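Haretska toy library moves to a bigger home

21 November 2025

The toy library in Haretska will open again in December in a new place. After 12 years in two small rooms on Bemenska Street, it moves to the ground floor of the old post office, where families will have much more space to sit and play.

The library has 890 toys and games for children up to the age of ten. Parents pay a small fee each year and can take home three items for 27 days. Puzzles and building bricks are borrowed the most, especially in the winter months. 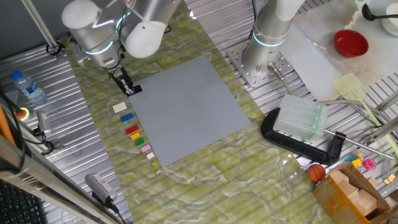 LEGO bricks in a row beside a gray baseplate.

"Children grow fast and toys stay in the closet," said Viera Kopecký, who leads the library. "Here one box of bricks can go to many homes in a year – and when it comes back, we wash it and it goes out again."

The town paid for the new floor and the lights. The shelves were made by Perić, a furniture workshop from the next village, at a lower price.
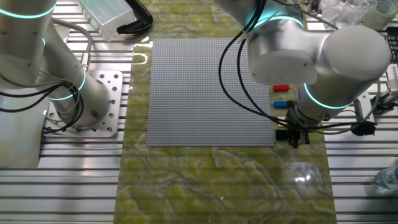 Haretska Town News, No. 1456

Opening hours will be longer than before. The library will be open every afternoon from two to six, and the reading corner will have books in four languages. Families who have toys at home from the old address can return them at the new one, without a late fee, until the end of December. New members need to bring an identity card and proof of address.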